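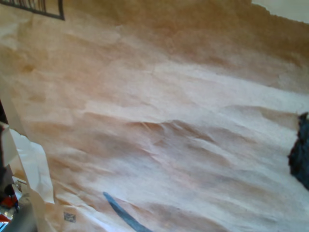
Kraft paper spread out, packing room

Matubbar House packing room group
Minutes of meeting, October 15, 2021

Present: Nusrat Siriwardena (chair), Radymyr Kovalchuk (notes), packing team, one from the shop
Apologies: van driver, accounts

1. Last minutes
Agreed. One correction, the tape order was Ornia not Tillavus. RK to amend.

2. Paper
Most of the meeting went on this. Brown kraft paper now used for all parcels, bubble wrap finished except what is left on the top shelf. NS asked how people were getting on with it.

General view good. Holds plates and bowls better than expected if crumpled properly first. Flat sheets no use as filling, slides about and the box rattles. Agreed method: pull the sheet out, crumple whole thing, open it half way, wrap, then second sheet for the corners. Not to be cut up small, takes ages and makes a mess.

Creased sheets. Question whether a sheet that has been crumpled and not used can go back. Yes, lay it out, smooth by hand, put in the crate under the bench. Doesn't need to be flat. Torn edges fine for filling, not for the outer wrap. Shop said customers have complained twice about outer wrap looking second hand. NS said outer wrap always off the new roll from now on, no exceptions.

Long discussion about whether to iron it. No.

Roll width. Current roll too wide for small parcels, people tearing it lengthways and getting a ragged edge. RK has a price from Tillavus for a narrower one, sold by 500 metres. Ornia do the same but delivery slow. Agreed to try one narrow roll from Tillavus and see. RK to order.

3. Bench
Things being left on the paper while it is spread out. Coats, gloves, brushes, somebodys lunch. Last month a scarf went out in a parcel to a customer, who posted it back very kindly. Nothing on the bench but the job in hand. Hooks by the door are for coats. NS to ask for more hooks as the ones there are full by nine.

Brushing down: bench to be brushed at the end of each shift, not just Fridays as the old sheet says. Old sheet to come down. Brush keeps going missing, hang it up after.

Bench height raised again by two people, backs. NS has asked about blocks for the legs. No answer yet, will chase.

4. Breakages
21 reported since May, against 27 for the same stretch before. Better. Most of them the tall jugs. Handles going, not the bodies. Suggested a twist of paper through the handle before wrapping, one packer has been doing this already and had none back. To be tried by everyone till next meeting. RK to write it up on a card for the wall, with a drawing if he can manage one.

Shop asked for damaged returns to be kept a week before they go in the skip, so they can be looked at. Agreed, use the blue crate.

5. Labels
Pulside labels peeling off the kraft. Stick fine on the white boxes. Tape over the top works but covers the barcode and the carrier has moaned. Shop thinks the old stock has dried out. Try the new box of labels first, if still peeling RK to ring Pulside. Meantime label on the box side only, never on a fold or crease.

6. Storage
Rolls stood on end by the back door are getting damp at the bottom. Move to the rack. Rack is full of flat boxes, so boxes to go upstairs, so upstairs needs clearing first. NS and RK to do this together, date to be sorted between them. Anyone with their own things upstairs please collect, will be put in the corridor otherwise.

Christmas boxes due soon and will need the floor space by the window. Keep it clear please.

7. Waste paper
Offcuts going in general waste, should be recycling. If it has tape on, pull the tape off first. Large bits back in the crate as item 2. Shop would take a sack of crumpled pieces for the window display, they want it well creased so don't smooth it. Packing team happy to oblige.

8. AOB
Kettle. New one wanted, this one leaks from the base. Shop has a spare.
Radio to be kept down when the phone is in use, asked before.
Key for the store cupboard, there are only 2 and both were taken home last week. Leave on the hook.

Actions
RK: amend last minutes, order narrow roll, jug card, Pulside if needed
NS: hooks, bench blocks, kettle from shop
NS and RK: clear upstairs, move boxes then rolls
All: bench clear, brush down each shift, paper through the jug handles

Next meeting same place, date to be sent round. Breakage figures again please, and bring any parcels sent back with labels of.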